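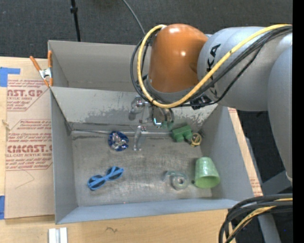
By the Rolau Sorting Room, for the Lindqvist Fund
Progress report, second period

The grant pays for the sorting of mixed household items at Rolau and for their delivery to the Gresis store. Work in this period covered the bins, the tables and the backlog left over from spring.

Items sorted

We sorted 1,755 items between the start of the period and the end of November. Most were small things that come in at the bottom of donation bags: lids, packets, toys, kitchen tools, unopened toiletries. Larger goods go straight to Gresis and are not counted in this grant. About 14 bags from the spring backlog are still unopened. They are stacked by the side door and will be done first when work starts again.

Bins

All sorting is now done from large gray bins set on the tables. In the last period we tipped bags directly onto the tabletop, and small items rolled off or went to the wrong pile. A bin with tall walls holds them in one place. The bins have a lighter sloping panel at the back, with a thin metal rail along the bottom of the slope, and a low front wall that makes it easier to reach in.

We put only a few items in a bin at a time. This was slower in the first weeks. It is now the normal way of working and we have stopped getting the heaps that had to be sorted again at the end of the day.

The bins were bought used from Ternari and they show it. The lower part of the slope is worn in irregular darker patches and the floor is scuffed and cloudy with scratches. None of this affects the sorting. We asked Ternari about new liners and were told they are not sold separately, so we will keep the bins as they are. Two others cracked along the base and were taken out of use. We would like to replace them from the equipment line, which is underspent.

Tables

The light wooden tabletops have stayed in place. We had planned to cover them with sheet plastic, but with the bins on top there is less need for it, and that money has not been spent. The tables nearest the loading door were moved back from the draft.

Dark and shiny items

Wrapped items are harder to sort than we expected. Anything crinkled or silvery catches the ceiling light, and it can be hard to tell a sealed packet from an empty one without picking it up. Dark round lids and containers are also missed against the gray when the light is low. We have started doing these in the morning and have asked the building for a second lamp.

Delivery to Gresis

Deliveries went out as planned except for one that was held back when the van failed its inspection. Gresis reports that 90 percent of what we sent was fit to put on the shelf. Rejected items were mostly missing a part.

Next period

Finish the spring backlog. Replace the cracked bins. Agree with Gresis on a shorter list of what they do not want, as the present list runs to several pages and is hard to use at the table.

Last updated: November

Comments (3)

gresis_backroom
The shorter list is in progress. Please keep sending lids only with their containers.

pollytunnel
Do you take jar lids without jars? I have a drawer full.

Rolau Sorting Room
Sorry, no loose jar lids at present.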